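3. Data Collection in the Student Project

3.1 Setting and participants

The work reported in this section was carried out as a one-term student project within the introductory manipulation course. Twelve students took part, divided into 6 teams of 2. None had prior experience with learning from demonstration, although all had completed the programming prerequisite. The course was run by the second author, and the lab sessions were supervised by Naledi Xaba, who also maintained the recording software. Planning began in February, and the task list was frozen on 04/09/2021. Changes requested after that point were logged but not applied.

Each team was asked to produce a set of tabletop demonstrations using hand-held grippers, to clean the resulting recordings, and to train a small policy on them. The grippers carry their own camera, so no arm was needed during collection. The teams therefore worked at ordinary tables and chairs, and the robot cell remained free for the evaluation sessions described in Section 4.

3.2 Hardware and recording procedure

The devices were assembled by the students from a parts kit that we refer to as Gimby. Assembly was graded separately and is not discussed further, except to note that finger alignment differed between units. This difference was measured before the first recording and stored with each session as a fixed offset. A printed marker on the device was used to check the pose estimate at the start of a session (Figure 3).
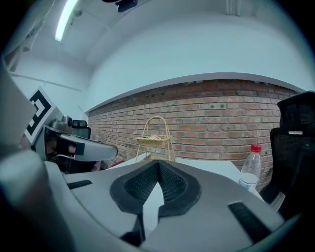
The second source of variation was the operator. In the single-operator condition, one student performed the task while the partner started and stopped the recording and entered the episode label. In the paired condition, both students held a gripper and worked over the same table. Paired episodes were harder to label. When the two grippers approached each other, one often entered the view of the other, and the students disagreed on whether the episode should be kept. The rule adopted was to keep every episode in which the target object remained visible at the moment of closing, regardless of what else was in view.

Camera streams were written to local storage and copied to the course server after each session. The import script, Risow, rejected any file with a gap in its timestamps longer than the tolerance set in the configuration. Rejected files were returned to the team with the position of the gap, and the team decided whether to trim the episode or record it again. Most teams trimmed.

Figure 3. Hand-held grippers at a work table in the student lab. The view is from the camera of one gripper; a second gripper with a fiducial marker is at left.

3.3 Labeling and review

After import, 155 episodes were available for review. Each was labeled by the team that recorded it and then relabeled by another team that had not seen the first label. The label set had only two values, complete and incomplete. An earlier version included a third value for partial success, which was dropped after the pilot when teams applied it in inconsistent ways.

Disagreements were resolved in a short meeting between the two teams. Where no agreement was reached, the episode was marked incomplete. This choice favors a smaller and cleaner training set, and it may understate the quality of the demonstrations. We did not test the opposite rule.

The wide-angle lens caused some difficulty at the review stage. Straight edges in the room appear strongly curved, and students unused to this tended to misjudge the distance between the fingertip and the object. Team Fekari wrote a viewer that displayed a corrected copy of the video next to the original. Team Workneh adopted the same viewer for its second round of labeling. The remaining teams continued with the uncorrected video, so lens correction is not controlled across the label set. Training used the uncorrected frames in all cases, with the same crop and resolution for every team.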